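Filed under: Racket Sports > Bags & Cases

I bought the Kason racket bag in November for our Sunday doubles. It's long, black and plain apart from the white logo. Mine holds two rackets and a tube of shuttles – a towel is pushing it. The zipper has been fine for nearly 40 sessions.

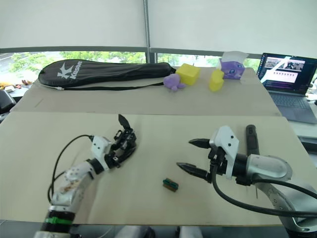
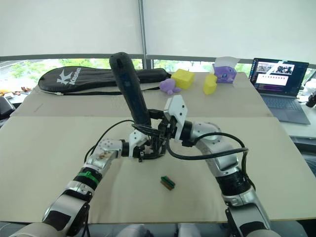
Kason bag lying flat toward the back of the table, logo showing.

The strap is thin and digs in on a long walk. Gyu-bin Yeo has the Pleltus, with a better strap, but it costs more. I'd buy this one again.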